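Notebook, gripper kit review, Saturday, continued from the previous page

Started at the bench at 9. The Verstraete finger kit is now mounted and I am writing down what I think of it before I forget, because the trial license for the software ends in 7 days and we must tell the shop in Lallbridge if we keep it or send it back.

What came in the box: the linkage fingers, the mounting plates, one bag of screws (two lengths, not labeled, I have sorted them in the small tray) and a printed guide. The guide is well made but it was written for the older wrist flange. Step four tells you to turn the plate before you tighten it. Do not do this with our flange, the holes do not meet any more. I lost most of an hour on it.

Software side. The Lultdale package installed without trouble. The first calibration did not finish, the second did. I set the closing force to 200 in their units and the opening speed to 175. The guide recommends 500 for the force on "household surfaces" and I think this is too much for any appliance door. I wrote to their support to ask what the unit is. No answer yet.

Task for the review is the laundry task, the same one we used for the Wastby fingers in April, so that we can compare. Open the door, take cloth from the basket, load, close. I want to judge the kit mostly on the door, because with the Wastby fingers the door was the weak place. 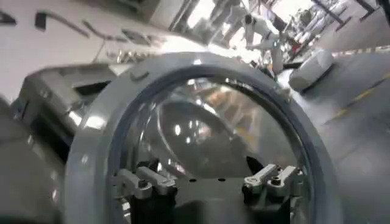
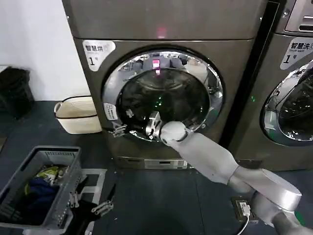

First picture: wrist camera at the porthole. Second: fingers on the rim of dryer 1, door open, washer 1 to the right.

Remarks on the door part:

- The wrist camera sees both fingers and the door rim together. With the Wastby mount one finger was always hidden. This is a real advantage for the person who teleoperates.
- The glass gives many small reflections from the ceiling lights. I would not trust a depth value taken there. To ask: does Lultdale have a mask for shiny areas, or must we draw it ourselves?
- Chrome is slippery for bare metal fingers. I would like to try the rubber covers from the price list, they are sold separately - a pity, for such a price they should be in the box.
- The linkage is wide when it opens. In the drum opening one must plan the approach angle early.

Cloth part: I have only short notes. Thick cloth is easy to catch. For thin cloth I changed the closing force two times and went back to 200, so please start from this value and write in the log if you change it.

Still open:
Second plate, check the screws again after one full day of use.
Export of the joint log, the file has the commas in the wrong place with our regional settings.
Ask Lallbridge for the price of the covers and if the guide exists for the newer flange.

My opinion for now is to keep the fingers and not to renew the software after the trial. I will repeat the door part with lower speed on the next free morning and put the numbers on the following page.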